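The Arm in the Packing Room: Where Things Stand

By Aldana Ulloa, for the staff newsletter

Plenty of you have asked when the robot starts on the line at Windonby. The short answer is that no one has given us a date. The plan management showed us in February had it sorting mixed returns by the end of the quarter, and the quarter came and went. What we have is a trial table in the old sample room, a login nobody on second shift was given, and a lot of slides.

I went in at 2:30 one afternoon to see for myself. The supplier, Stollunier, calls this stage "skill building." The idea is that the arm learns to pick up all kinds of household goods and put them in the right bin, and then it gets moved to the returns bench, where we open cartons and sort what comes out. Last month that bench handled 1,022 cartons. Some were soaked in shampoo. A good many had broken glass in them. I asked whether the training covers that and was told it's "on the roadmap."

What it practices on is a good deal friendlier: a banana, a couple of colored wooden cubes, a bread roll in a wicker basket, and a few containers on a clean white table. 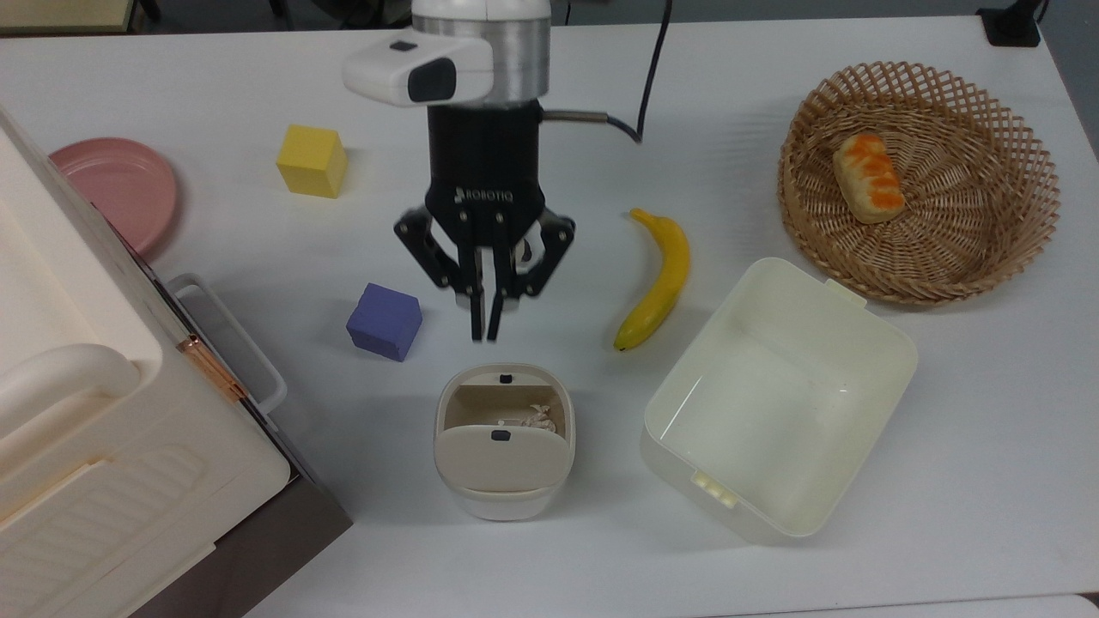
Vicente Palma thinks I'm being unfair. He wrote to me after reading a draft of this and said that everybody starts on easy stuff, that his own first week at the bench was nothing but boxed candles, and that he'd be glad to hand over the lifting and reaching to something without a bad shoulder. He also said the returns bench has worn out more wrists than any other job in the building, and that we shouldn't defend a job just because it's ours.

I take the point about the shoulder. I've got one too. But Vicente got off the candles after a week, and he was paid a full wage while he learned. My trouble is with the order in which things are happening here. Two bench positions have been left open since winter "pending automation," and five people are now covering work that seven used to do. The savings have been booked already -- the help hasn't shown up.

Then there's the matter of who looks after the thing. When a gripper drops an item or stops halfway, a person has to clear it and start it again. At the Calley warehouse, where they've had two of these arms on totes for a while, Ourania Stamatopoulos kept a log of her own and wrote down 389 stops over one stretch of night shifts. She got no extra pay for any of them, and her pick rate target stayed where it was. Her job title is still "packer." If clearing jams and resetting a machine is skilled work, and I'd say it is, then it ought to be in the job description with a grade next to it.

We've put the following to management in writing:

Fill the two open bench positions until the arm is doing the work on a normal shift, with normal returns.

Give paid training to anyone expected to run or reset it, on both shifts.

Take stop time out of individual pick rates.

Share the trial results with us, including the bad days.

So far we have a yes on training, though only for first shift, and a "we'll look into it" on everything else. Gilmar Queiroz has the full letter if you want to read it before the next break-room meeting. Nélida Durán is collecting questions for Stollunier's visit, so get yours to her on paper or by text. Mine is about the shampoo.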